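About Cadach

Cadach is a color consultancy and a small evening school. We help people choose paint for houses, shops and clinics, and we teach a course for those who would like to choose it themselves. We have been at it long enough to doubt most of what our trade says about itself.

You have probably read that blue makes you calm, that yellow makes babies cry, and that a red dining room will have your guests asking for seconds. We used to repeat some of this. Then Savita Malhotra, who started the firm, went looking for where the claims came from and found mostly other paint brochures. A few led back to real studies, usually of students looking at colored cards for a minute or two. We don't think that tells you much about a bedroom you will sleep in for ten years.

So we don't sell moods. If a client asks for a "healing green," we ask which way the windows face, what the floor is, and whether the lamps are staying. Those questions are dull, and they settle more arguments than any wheel or chart we own.

What we do

A home visit takes most of a morning. We brush samples onto large boards, lean them against the walls and leave them with you. You look at them at breakfast and again at 9 p.m. with the lights on. Many people change their minds between the two, and we would like that to happen before the painter shows up. We charge a flat fee, we take no commission from paint makers, and if your walls are fine as they are we will tell you so and still send the bill.

Shops and offices are priced by the job. The largest we have taken on was the Guerra building, 170 rooms, where the owners wanted a different "energy" on each floor. They got two whites and a gray. The tenants have not complained about the energy.
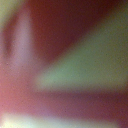 Maroon and sage green, with a little mauve.

The course

Primo Santoro and Ginevra Palumbo teach it together and disagree in front of the students. Primo mixed paint behind a counter for years and trusts his eye. Ginevra trained in lighting and doesn't trust anyone's, her own included. The course is called Onenness, a name left over from an earlier and more mystical owner of the lease. We kept it when we found out what a new sign would cost.

We take 60 students a year. There is no certificate. We looked into offering one and couldn't work out what it would certify. You will learn to mix a gray that stays gray, to read a paint label, and to be suspicious of any color with a lovely name.

The rest of us

Eugeniusz Urbańczyk runs the sample room and keeps our library of 1000 boards, most of them off-white. Shafiq Matubbar handles bookings and accounts. He is also the person to ask about the Istia reading room, our shelf of old decorating manuals, open to anyone who calls ahead. They contradict one another on nearly every page and are worth an afternoon.

We close for July. Home visits book up early in the fall, so call before then if you have a painter waiting. Please don't send us a phone photo and ask what color it is. We don't know, and we'd be wary of a consultant who said they did.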